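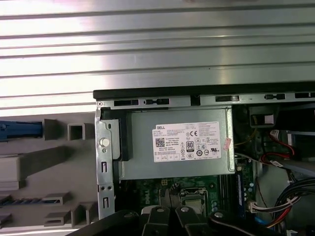 *Open desktop case with Dell-labelled power supply, side panel off.*

**Bench technicians, desktop PC dismantling (two posts)**

Skirnel takes in retired office computers, strips them down and sorts the parts for reuse or recycling. We want two people to join the bench team at our workshop in the old Morais building, put up in 1895 and entered from the yard side. The posts are full time, on a fixed contract to the end of August, with the chance of an extension.

**The work**

Most of what comes in is standard desktop towers from schools, councils and small offices. You will open the case, note the make and model, and take out the power supply, drives, memory and boards. You will copy the details from the power supply label on to the job sheet, including the wattage and any efficiency badge. Whole units go to testing. Damaged ones go to the metals cage.

Much of the time goes on cables. Power leads and data cables are often packed tightly around the drive cage, and we want them out with the plugs and latches in one piece. A SATA cable with a good latch can be used again. A drive with a snapped socket can't. If a connector won't move, stop and ask.
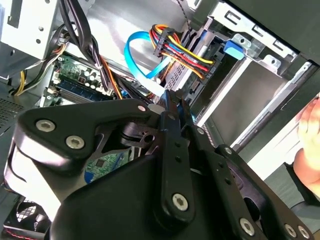 ## What we are looking for

- Patience with small, fiddly jobs and steady hands
- Able to read small print on labels and copy it down correctly
- Comfortable using hand screwdrivers, including Torx
- Able to lift a desktop computer from a trolley to the bench
- Willing to keep a tidy bench and put tools back at the end of the shift

You don't need a qualification in computing. Experience of building or repairing PCs is useful, and so is any bench work: clocks, radios, sewing machines, bicycles. Please mention it if you have it.

## Hours and pay

The pay is £500 a week before tax, paid weekly. Shifts start at 8 and finish at 4, with a paid break in the morning and an unpaid half hour for lunch. Overalls, gloves and safety glasses are supplied. You need your own safety shoes by the end of the first week, and we refund the cost against a receipt.

Hywel Morgan runs the bench and will be your supervisor. Filipa Guerreiro looks after training. For the first fortnight you work beside one of them, starting with cases and power supplies and moving on to drives and wiring. New starters also spend some time on our fixture boards. 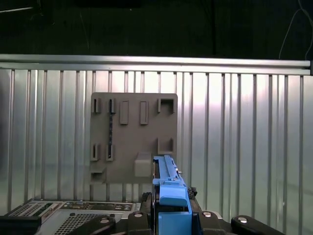

*Board with slotted and square holders, set up against the ribbed metal wall.*

## How to apply

Send a short letter or email to Phyllis Kershaw, Skirnel, Unit 46, Morais Yard. Tell us what you have done before, when you could start and whether you have any holiday booked. A CV is fine but we don't insist on one.

Applications close on 10th March. Interviews last half an hour and include a short practical task at the bench, with tools provided. Please tell Phyllis in advance if you need step-free access or a seated bench.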